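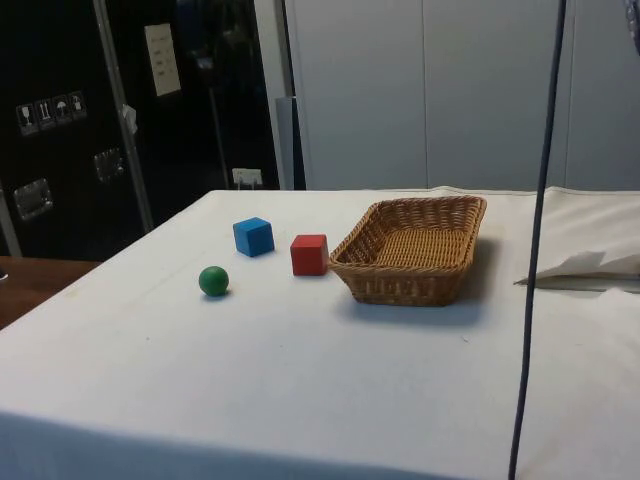 **Report on a visit to the Prevham Centre open day**
Prepared for the Rowbotham Early Learning Association by Phyllis Haslam
25 January 2010

The Association was invited to attend the annual open day of the Prevham Centre, which lends play and learning materials to kindergartens and family day care providers across the district. I attended with Kelly Catterall, who looks after our own lending shelves. Our purpose was to see how the Centre presents its simplest materials and to decide whether any of its practices should be adopted at Rowbotham before the new borrowing year begins in May.

We were received at the front desk and given a printed program. The Centre holds 644 items in its catalogue and serves 70 member services. The morning was given over to short talks, and the afternoon to the display rooms, which visitors were free to enter in any order.

## The sorting table

Most of our time was spent in the second display room, where a table had been covered with a white cloth and set out with a green ball, a red cube, a blue cube and a rectangular wicker basket. The activity is a plain one: the cubes and the ball are to be put away in the basket, and may then be taken out and set down again in a different order.

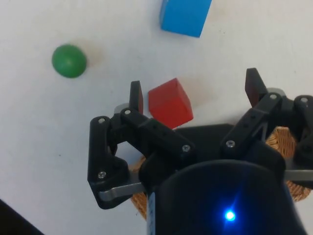 Ms Catterall noted that the choice of colours deserves attention. Red, blue and green stand out clearly against a white covering, and a child who does not yet have the names of the colours can still be asked for "the other cube" or "the round one". Our own sorting trays at Rowbotham are patterned, and several of our educators have remarked that small pieces are hard to pick out on them. A plain cloth would be an inexpensive remedy. It should be noted that a white cloth creases and marks readily, and any service adopting one would need a second for laundering.

The Centre's written notes for the activity run to a single page. They recommend that no more than a few pieces be offered at first and that the basket be placed within easy reach of them. Further pieces may be added once putting away has become familiar. 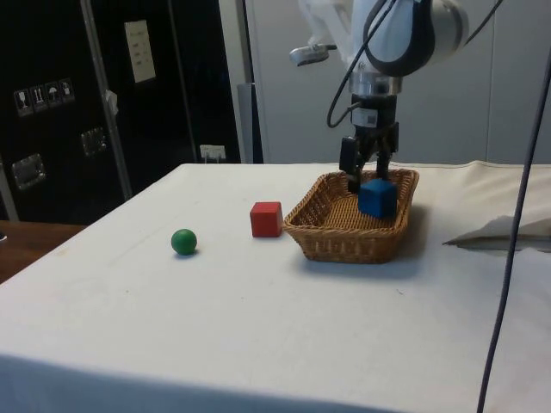
The shape of the basket was also discussed. It is shallow, with a rolled rim, so that the contents remain in view after they have been put in. Deep tubs, of the kind we presently issue, conceal the pieces and encourage tipping out. We were informed that the Centre moved from tubs to baskets in 2000, and that borrowers have not asked for the tubs to be brought back. Its present stock of baskets is ordered through Prullov.

## Condition and care of materials

The Centre's policy on wear is more relaxed than ours. Painted wooden blocks are kept in circulation while the surface remains sound, and small dents or rounded edges are not grounds for withdrawal.

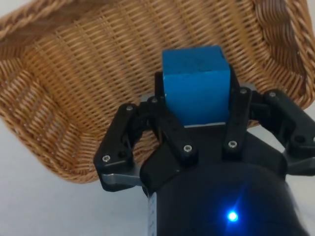

Under our current rules a block in that state would be set aside at the next stocktake. Ms Catterall is of the view that the rule should be reviewed, as 11 sets were withdrawn last year and replacement sets from Gumusska have risen in price. I agree, provided that flaking paint and splinters continue to be treated as faults. Wicker calls for closer inspection than wood, and the Centre checks the rim and corners of each basket on return.

## Recommendations

1. That plain cloths be purchased for trial with the sorting sets.
2. That shallow baskets be substituted for tubs as the tubs fall due for replacement.
3. That the rule on worn blocks be referred to Ms Catterall for redrafting.

The Association's thanks have been conveyed to the Centre in writing. A copy of the program and the activity notes may be borrowed from the Rowbotham office.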